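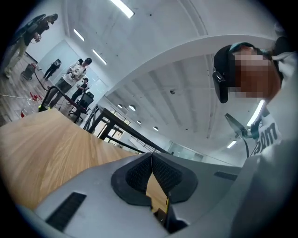
Nicanor Miranda asked before the session whether we shouldn't just buy the examples, seeing that other groups sell them by the thousand. I'll start with that, because half the room will be thinking it.

Short answer: we tried. Bought set, 1,000 examples, different grippers, different table heights. The Peteo model trained on it reached for things fine and then closed too early. Don't spend long here.

Slide 2. What we collect. A person holds a gripper in each hand and does the task at a table. Each gripper has a marker cube on its side so we can recover where the hand was. One example is one task from start to finish, hands back at the start position.

Slide 3. Numbers for March. 589 examples recorded, 339 kept. Say this slowly. People will want to know where the rest went.
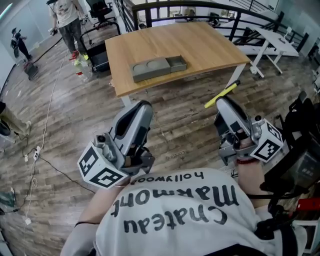 Most of the rejects were marker loss. The person turns a wrist inward, the cube goes out of view, and we have a gap in the path. The others were pauses in the middle of a task, or someone talking to a neighbor and forgetting which step they were on.

Slide 4. What we changed. Shorter turns, 11 examples and then swap. Agnes Lundgren rewrote the instruction sheet so it gives the goal and leaves the hand motion up to the person. We want different people to do it differently. If everyone copies the first demo, the model only learns the first demo.

Slide 5. Still open. We don't know how many people we need per task. Tejada wants fewer people and more repeats. I lean the other way but don't have the runs to prove it yet. Take questions here if time is short, skip slide 6.

Recent talks
Labeling at Protia: what we dropped
Two hands or one? Notes from Plollen
Checking marker tracks before training
Writing task sheets for new recorders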